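# Teaching a wiping task with the hand-held gripper

I've been recording demos for the Wemine project since November, and I finally have a routine I like enough to write down.
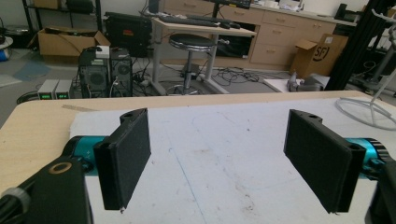
One reader wrote in to ask why I don't just drive the arm with a remote. I did, for 78 demos! It works, but I move so slowly on the remote that the robot learns to dawdle too – with the tool in my hand I go at a normal pace.

## Before you record

1. Tape or clamp whatever you're wiping so it can't slide.
2. Open and close the fingers all the way, 2 times. My script (it's called Ullex) reads the limits from that.
3. Pick a start pose you can find again without thinking.

## Recording

Hold the tool the way the arm would hold it, wrist fairly straight. It's so tempting to reach in sideways, and then the arm can't follow you (I threw out a whole afternoon that way). Close on the cloth, pause for a beat, wipe, let go, back up, stop.

If you fumble, keep going and fix it – I like having a few recoveries in the set. If you drop the cloth completely, delete the take.

Change the start spot every few takes. My first set had 575 demos from nearly the same place, and the policy fell apart when I moved the cloth over by a hand's width. The second set was a bit bigger, 597, with the cloth all over the table, and it trained much better.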